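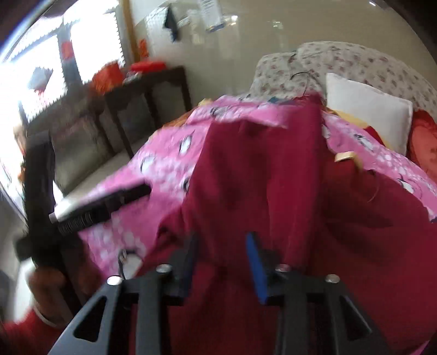 Maroon cloth on the bed.

Fleece has gone scratchy and covered in bits, can it be saved?

Asked April 15, 2025

Hello all, first winter in Flodmont coming up and I've been pulling the warm things out of the cupboard. Most of our fleece has lost its softness and gone a bit matted, and I'd hate to bin it when the colour is still lovely. I've been washing at 40 with a good slosh of softener. Is that wrong? Any help very gratefully received!

2 answers
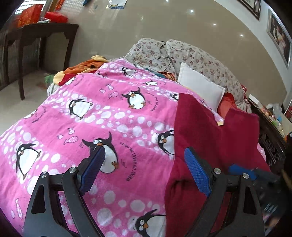
Softener is your trouble, I'd say. It coats the fibres and they clump together, and then every bit of fluff in the machine sticks to them. Wash a printed blanket like the pink one with the penguins by itself, and keep dark red towels well away from it, as towels shed terribly and the colour can run. Cold water, half the usual detergent, and a cup of white vinegar in the rinse (the smell goes, I promise). I did this with my old throw from the Bellamy market last October and had to go through it twice before it came good.

Once it's on the line, give it a proper shake every so often, then brush it while it's still a touch damp, 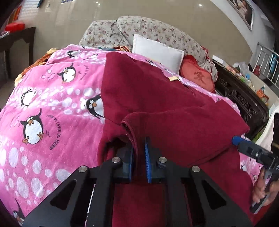 using a soft pet brush and going one way only. Don't press hard or you'll pull the pile out. Good luck, love!

18 people found this helpful

Tumble dry on low. Works for me.

2 people found this helpful

Print this page | E-mail to a friend
Shares: 200

Related questions
Getting candle wax out of a doona cover
Voltance dryer stops mid cycle
Where to donate old blankets in Gerkcombe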